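Cleaning & Maintenance > Floors > Vacuums

Canister hose storage: loops, figure eight, or hang it?

Tímea Farkas
Posts: 40

I look after the floor in a bathroom showroom, 1,000 square feet, marble tile all through. We use a canister vacuum because an upright won't fit between the toilets and I need the wand to get behind the tubs.

My problem is the hose. It goes in a closet at night, wound in a circle on top of the machine, and every morning it comes out with a twist in it. When I pull it straight it rolls over on itself and the canister tips or swings into something. With glossy tubs at ankle height I don't want that.

I've been told to hang it, to coil it the other way, and to buy a different hose. What do you all do?

gravelroad_pete
Posts: 176

Hang it. Big wide hook, the kind for garden hose, not a nail. A nail puts all the weight on one spot and you get a flat place there in a year. I've had the same Wumier hose on the same hook through two vacuums.

Before you hang it, take it off the canister and let both ends go free. If one end is fixed while you coil, the twist has nowhere to go.

dustpan_dora

Figure eight. Same thing as with a long extension cord. Each loop puts a twist in, the next loop takes it back out. Lay it on the floor first until your hands get used to it, then you can do it standing.

gravelroad_pete
Posts: 176

A cord is soft. A vacuum hose has a wire spiral in it and wants to go one way. I don't think a figure eight does anything for it except take up more floor.

dustpan_dora

I did it for years on the job with crush-proof hose and it came out straight every time. You have to make the loops big. If you try to get a small figure eight out of a stiff hose, then yes, it fights you.

mill_st_cleaning

Does the cuff swivel? That's the first thing I'd check. Hold the hose near the canister and turn it. It should spin in the cuff without much effort. Ours quit turning because hair and grit had packed in behind the collar. Once it was cleaned out, most of the twisting went away and we didn't change how we coiled it at all.

Tímea Farkas
Posts: 40

Checked. The cuff on the canister end turns but it's stiff. The handle end turns fine. I wiped out the stiff one and got a ring of gray lint and a bit of thread. Better now, not perfect.

Pete, I'd like to hang it, but the closet door opens inward and there isn't a wall I can reach. Hooks on the showroom side are out, the manager won't have anything on the white walls that isn't for sale.

gravelroad_pete
Posts: 176

Back of the closet door?

Tímea Farkas
Posts: 40

Hollow door. There's already a rack on it with the spray bottles.

kettle_and_mop

Don't put silicone spray in the cuff whatever anybody tells you. It gets on your hands, then on the wand, then on the floor. On marble that's a slip waiting to happen. Warm water and an old toothbrush, and let it dry before you put it back.

I also pull the wand off before doing anything with the hose. With the wand on you're wrestling six feet of hose plus a metal pole, and the pole will find the most expensive thing in the room.

oldbrick22

Replacement hoses for the common sizes run under 40 dollars. I bought a Plitia and it was softer than the original and coiled easily, but it collapsed a little when the floor head sealed against the tile. I went back to the stiff one. If you do order, measure the cuff inside and outside. Mine said universal and needed 2 adapters.

mill_st_cleaning

The Karkeo ones are stiffer. I'd call that good for a showroom, they don't suck flat. They do hold a coil shape, though, so back to the same question.

dustpan_dora

Before spending anything, do the floor test. Take the hose, lay it out in a big loose coil next to the machine, and work from the middle. Lift one section, let the free end hang, and see which way the end wants to turn. Go with that direction. If you start at the free end you are pushing the twist toward the canister, where it can't get out.

Do it where there's open floor, and move anything small first.

gravelroad_pete
Posts: 176

I'll give you the part about working from the middle. I still say hang it.

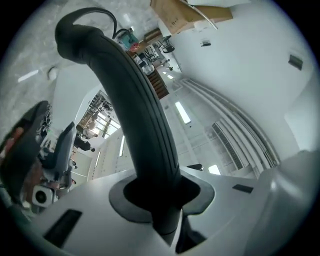
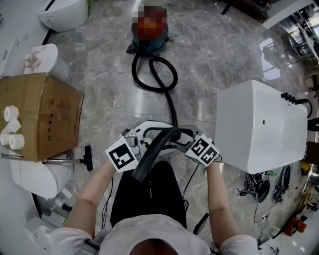
Tímea Farkas
Posts: 40

Second one is the hose going from the canister into a figure eight on the tile, with the middle held up and the free end hanging, the way Dora put it. The wand is off and lying across the toilet at the lower left. Kettle, I know. I have moved the spot for the wand since I read your post, and it now goes flat on a folded towel.

I've been laying the hose out like that at closing for most of August. Wide loops work. My first tries were too narrow and the hose popped open as soon as I let go. Now I make each loop as wide as the canister is long, twice over, and it stays put until I lift it.

Mornings are better. There is still one half-turn close to the stiff cuff, and I take that out by hand before I plug in. The canister follows me down the row without tipping.

Two things I'd still like to know. First, can the stiff cuff be taken apart? There's a seam but I don't see a screw. Second, the long slatted vent in the ceiling, the one in the first picture. I want to do the slats with the brush head, and I'm not sure the hose will reach from the floor with a second wand section on it. I don't want the canister lifted off the ground.

mill_st_cleaning

If it's like our Somogyi, the cuff is two halves that snap together, and the hose threads in backward. Turn it clockwise to get the hose out. Don't pry the seam.

kettle_and_mop

For the slats use a dry duster on an extension pole and put a sheet down under it. Vacuum what falls. I quit doing vents with a hose overhead, it's hard on the shoulders and the brush head drops off.

gravelroad_pete
Posts: 176

Agree with kettle on the vents. For the hose, look into a freestanding coat rack with one thick arm. It fits in a closet and doesn't need a wall.

Tímea Farkas
Posts: 40

Clockwise did it. There was a wad of lint packed behind the threads and the cuff spins now. I'll measure the closet for the rack tomorrow before we open.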